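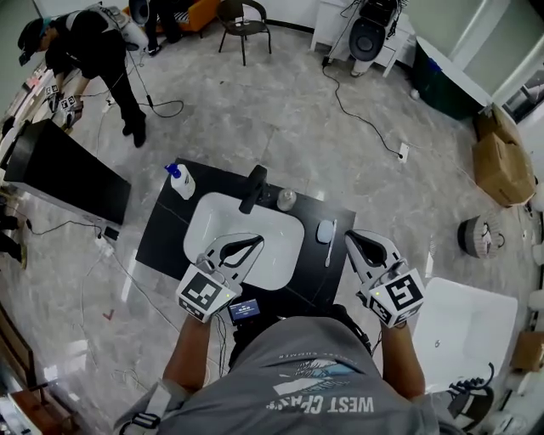 A rectangular white sink basin set in a black-topped vanity, with a black faucet.

Brirdale to open bathroom showroom in September

Tue 20 February – Brirdale, the family supplier of bathroom furniture, will open its second showroom in September, in the former Treloar furniture store. The new space has 549 square meters on one floor and will create 12 jobs.

Visitors will find complete bathrooms at real size, from small guest rooms to larger family rooms. There will be also a separate area for faucets, where customers can try the handles with running water before they decide.

"Many of our customers are driving more than two hours to see a basin," said Ieva Krūmiņa, managing director of Brirdale. "They told us this for years, and we have listened. With the new showroom they will have us much closer to home."

The interior is designed by the studio Hiritz. Works on the floor and the lighting start next month. Mirta Orellana, until now responsible for customer service, will manage the showroom with a team of four planners.

Planning appointments are free of charge and can be reserved from the summer. Customers are asked to bring the measurements of their room and, if possible, a simple drawing with the position of the pipes.

The existing showroom stays open with the same hours.

Press contact: Clem Pomare, Brirdale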